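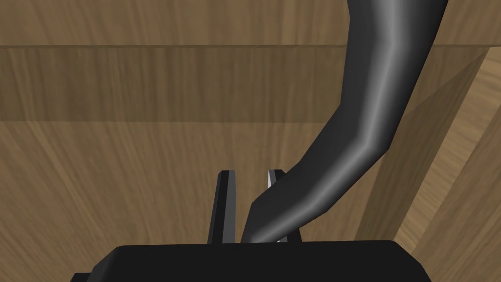

Which Madigan book should I start with?

Huw Lougher
I picked up Flunbridge at a library sale on Thursday and stayed up way too late with it (616 pages!). Loved the river town, loved the crooked ferry owner. Now I see it's the third one. Do I go back, or keep going?

pagewren
Go back! Start with Hiltalmont. It opens in 1892 with the mill fire everyone in Flunbridge keeps whispering about, and you'll get the sister's side of it. The first 75 pages are slow, but stick with it, the trial chapters are so good. I've read it twice and still found new stuff.

tomk_reads
hiltalmont yes. skip the short stories

Dorrie B.
I'd read Rultano next, since you already know the ferry family. It picks up 30 years later and has my favorite ending of the bunch. Enjoy!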